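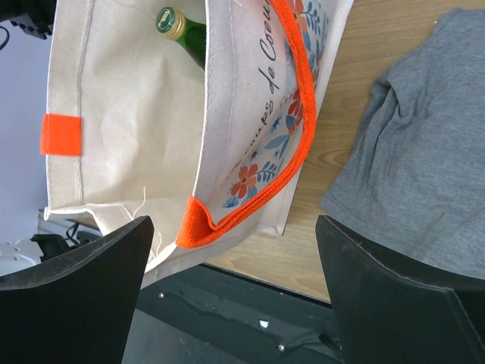
Canvas tote with a green bottle inside.

Review: the Girnik Daily Lectionary Planner, large size

Our congregation switched to ordering supplies through Osaditz in March, and I took the chance to replace a church planner that had been held together with a binder clip since Advent. The Girnik is the one everybody on the lay leaders' email list seems to own. It costs $65, and for that kind of money I expected it to write the sermon.

It does not. It does give you the readings for every Sunday and feast day, printed in full, with a wide margin for notes. The paper is thick enough that my fountain pen stayed on its own side of the page. The ribbons (two, red and purple) are sewn in properly, and mine haven't frayed. My last planner had a ribbon that left during Lent and never came back.

The weekly spread is where I have a quarrel. Sunday gets a whole page and the other six days share what's left, so Saturday ends up with a box the size of a saltine. Whoever laid this out has never had a wedding rehearsal, a food pantry shift and a boiler inspection on the same Saturday. I've taken to writing sideways.

Then there's the size. The large edition runs to 637 pages and weighs about as much as a casserole. It fits on a lectern fine. On the arm of a pew it goes over during the quiet parts, and people do turn around. There is a compact version, but the psalms are set in type I'd need a jeweler's loupe for.

Some smaller things. The hymn index in back is keyed to the Ferrand hymnal and nothing else, so if you sing from another book those 15 pages are scrap paper. Easter is marked correctly, which I mention because the Budness planner I used two years ago had it a week off and caused a real conversation about the lilies. The cover wipes clean. I found that out at coffee hour.

The prayer list section surprised me. It has 104 ruled lines with a date column, and I assumed I'd ignore it. Instead it's the part I open most. Going back to a name from spring and seeing how things stood then is worth a good part of the price – maybe $40 of it.

Four stars out of five. I'll buy it again next year if they give Saturday some room, and probably if they don't.

Posted Wed 11 June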